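Collecting grasp demos in sim with Fondonen: quick version

Notes from the Trirport setup. Assumes you have the sim installed and a teleop device paired. If not, do the Wang install page first, then come back.

1. Pick one object per batch. Don't mix. We do 17 demos per object, then switch.

2. Reset, wait for physics to settle, hit record. Not before! Early frames full of jitter are a pain to trim.

3. Come in slow. Close the fingers, pause a beat, then lift. The pause gives the labeler a clean grasp frame. 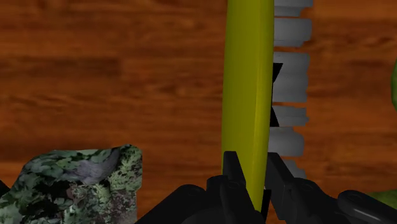
Wrist view, yellow-green object between the fingers. Keep some clutter nearby.

4. Check the wrist view before you save. Fingers visible, object visible. Can't see both? Delete the episode.

5. Save a room view too, same episode number. Mismatched numbers cost us 149 episodes in February, had to redo teh lot.

Room view

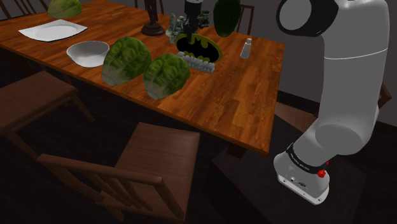 4 min read

Room view should get the arm, the base and the tabletop. Chairs in view are fine. Leave the lettuce and the bowl and plate alone between demos, shuffle only when the batch is done.

6. Shuffle. New seed, new layout. Log the seed in the notes field or the run can't be replayed.

7. Failed grasps: keep them, tag "fail". Seperate folder. Training script skips it by default.

8. Stop at 1,000 episodes, export, push to the Paltadton bucket. Bigger exports time out.

Problems

Fingers pass through object: drop the timestep, restart.
Views out of sync: re-export, don't edit by hand.
Arm drifts with no input: recalibrate the teleop device.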